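Drolholm Comic Days: Visitor FAQ

Where is it held?
At the Mallet Hall in Istow, both floors. Signings are upstairs.

How many tickets are there?
3,000 per day. Day tickets do not carry over. 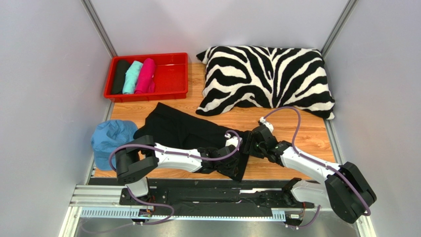
Signing passes are separate -- 890 in all, limit 2 per person. They go on sale in July.

Can I bring my own books to be signed?
Yes, up to two.

Can I wear a costume?
Yes. Props are checked at the Drudmont Street door. Changing rooms close an hour before the hall does.

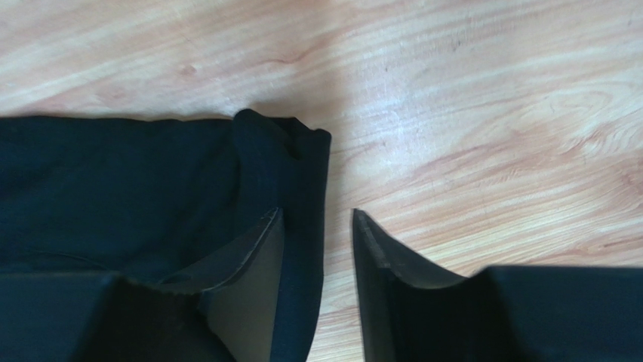

Fulgencio Barrios wrote to ask if artists draw sketches at the signing tables. Some do, but a pass covers a signature only.

Are refunds given?
Only if a day is canceled.

Last updated 8/27/24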